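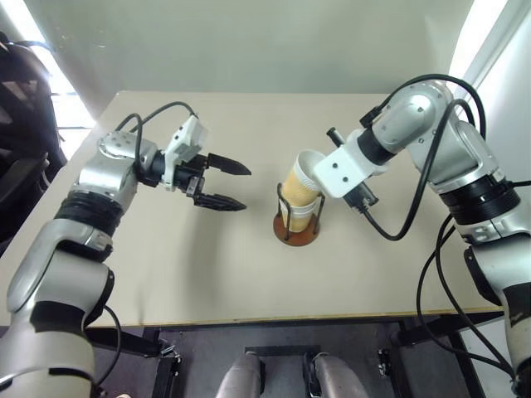

Skarnmont Allotment and Garden Society
Minutes of the summer meeting, 7/7/19

The chair opened the meeting a little after the hour, once everyone had found a seat and the last of the rhubarb cake had gone round, and thanked members for turning out on such a lovely evening when they could all have been watering. The minutes of the June meeting were read and agreed, with one correction: the bean frames are on the lower path, not the upper one.

Matters arising. The hose at the Negi Lane end has been mended and is holding up well. The padlock on the side gate still sticks, and members are asked to be patient with it and please not to leave the gate propped open overnight, as the rabbits have noticed.

Plant sale. What a day it was! The sale brought in $134 after costs, our best yet, and the tomato seedlings were gone before lunch. Warm thanks were given to all who potted, carried, priced and chatted. There was a long and friendly talk about what to do with the money. Several members would like a second water barrel by the compost bays, and others spoke up for a bench under the pear tree. It was agreed to buy the barrel now and to look at the bench again in the fall, when we know what is left.

Squash. The Komora squash seed shared out in the spring has done very well on the sunny side and rather poorly by the wall, where slugs had most of it. Anyone with spare plants is asked to leave them on the shed step for those who lost theirs. One member has had good luck with crushed eggshells, another has had no luck with them at all, and the meeting was happy to leave it there.

Empty plots. We have 3 plots free and 6 names on the waiting list. After some discussion it was agreed to split the largest one in half, so that 4 households can start this summer. The secretary will write to them in list order.

Visit to Skallotari Gardens. The trip is on, and there are 10 seats left on the bus. Please bring a packed lunch and sensible shoes, because the herb terraces are steep. Friends and grandchildren are very welcome.

Any other business. A pair of green gloves and a good trowel have been found near the tap and are hanging in the shed. It was asked whether the bonfire could be moved farther from the raspberries, and this was agreed.

The meeting closed with more tea. The next one will be in the shed if it rains and by the pear tree if it doesn't.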